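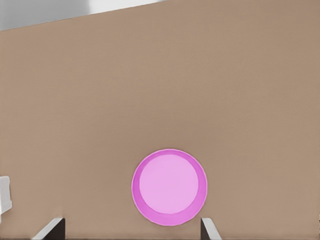
Chapter 2
False Invoices and Changed Bank Details

In December the accounts office of Brultano, a firm which makes metal shelves, received an e-mail from one of its oldest suppliers. The supplier, Cerden, wrote that it had moved to another bank. The new account number stood at the bottom of the letter, under the usual logo. Svenja Brandes, who was then in her second month in the office, entered the new number in the system and paid the next 40 invoices to it. The payments were all correct in their amounts. Only the account was wrong, and it did not belong to Cerden.

The case was noticed when Cerden sent a reminder on paper. By this time the money had been moved on through two further accounts, and the bank could bring back only a small part of it.

This kind of crime is called payment diversion fraud. It is different from the theft which we studied in Chapter 1, where an employee takes money from the own firm. In payment diversion the firm sends the money itself, and every person in the chain believes that he or she is doing the normal work. For the auditor this makes it hard to find. The invoice is real, the goods have arrived, and the signature is from the right manager.

Ximeng Tian and Lutz Stüber have examined 1,068 changes of bank details in middle-sized firms. They asked in each case who had confirmed the change, and by which way. Very often the answer was that a clerk had replied to the same e-mail in which the change was requested. Such a reply goes back to the sender, so it confirms nothing. Stüber calls it "asking the stranger at the door if he is a stranger".

In this chapter we will look first at how the criminals learn the names and habits of a firm. After that we follow one false letter from its arrival until the payment. Section 2.3 treats the call-back, that is, a telephone call to a number which the firm had already before the letter came. Section 2.4 is about the question who must carry the loss, the payer or the supplier. Here the opinions of Reinhold Tiedemann and Uwe Görtz are not the same, and we give both.

Words you will need

Payee: the person or firm that receives a payment.
Master data: the fixed information about a supplier, such as address and account number.
Call-back: a check by telephone, made to a number already known.

Before you read on

Think of a place where you have worked or studied. Who was allowed to change an account number there, and did a second person look at it? Write down your answer in a few lines and keep it until Section 2.3.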